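Vavent upper-body kit with the Lareden hands – worth the money?
Forum: Humanoids and Arms > Kits and Buying Advice
9 replies

tinshed_robotics
Has anyone here bought the Vavent torso kit? We're a small packing outfit doing mostly soft goods (pouches, drawstring bags, that sort of thing) and I've been quoted for one with the Lareden five-finger hands fitted. I'd love to hear from someone who's lived with it before I put my hand in my pocket. The brochure is all rigid boxes and coffee mugs, which is no use to me at all.

bolts_and_brekkie
Had ours since April. Short version, I like it, with grumbles.

Assembly was a long weekend for two of us. The manual is pretty good until you get to the wrist connectors, then it turns to mush and you're on your own. Software side is Katiyar, which you'll either get along with or you won't. I do! My offsider can't stand it.

For soft goods it's better than I expected. You teach it by driving the arms yourself, and it wanted 98 demos of one pouch before I trusted it to have a go alone. After that it got cocky and I had to add more with the pouch and the bag touching, as that's where it kept pinching both at once.

Bench at the moment, from the head camera. Blue-trimmed pouch with the black drawstring bag lapping over it, black tape cross off to the right, both hands waiting below the table edge:
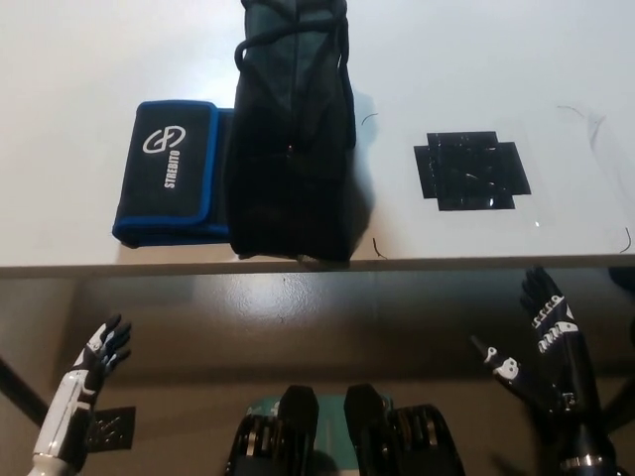
What I'd tell a mate before ordering

Get the spare fingertip set up front. Shipping on its own is robbery.

Budget for lighting. Black fabric on a white table sounds like easy mode, but the camera exposes for the table and the folds in the bag go to nothing. I ended up with a cheap diffused panel on each side and it helped heaps.

Practise on the cord last. It's the hardest bit by a mile and you'll only get discouraged.

gumleaf_ctrl
Gotta disagree on the hands. Five fingers for picking up a pouch is showing off. We run Varnar two-finger grippers on the same torso and paid 2246 for the pair, where the Lareden hands were 2617 on our quote. Fewer joints to calibrate and I've never had to nurse a thumb.

bolts_and_brekkie
Fair, but have you tried to open the neck of a drawstring bag with two flat fingers? I had a Varnar pair on loan and all it did was drag the bag about by its collar.

gumleaf_ctrl
We don't open them, we just move them from A to B. So yeah, depends on the job I guess. Still reckon most people asking this question only need to move things.

tinshed_robotics
We do need to open them, at least on one line. Ta both, that's exactly the sort of argument I was after. How's the noise? We share a wall with an accountant.

bolts_and_brekkie
Arms are quiet. The fans whine a bit once it's been going a while. Your accountant will cope.

offcut_ozzie
Sorry to be the grump, but does anyone else find support slow? I lodged a ticket over a sticky wrist and got the same form letter twice. Lovely bit of gear, but for that money I want a person on the phone.

gumleaf_ctrl
Same. Email the sales address, they answer in an hour – funny that.

bolts_and_brekkie
Mine took 105 hours, and yes I was petty enough to work it out. They did fix it though. Tinshed, ask for the longer arm cables while you're haggling, the standard ones are tight if your table is deep.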